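Relacing the canvas pair

I bought these in Kemcombe in January and the laces have annoyed me ever since.

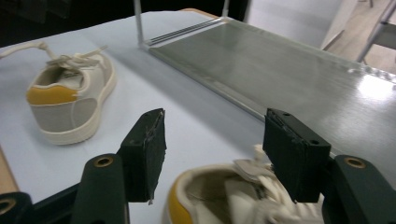 They're far too long for a low shoe. Tied normally, the ends drag on the path, and I've trodden on them twice on the way to the station. I tried a double knot but it sits in a lump on the tongue.

The mustard heels I like very much. The canvas is light grey, nearer cream, so I expect it'll show every mark by spring.

I've ordered a shorter set from Mustine, 2 pairs for the price of one. Until they come I'm tucking the ends down the sides, and wearing my old brown ones if it rains.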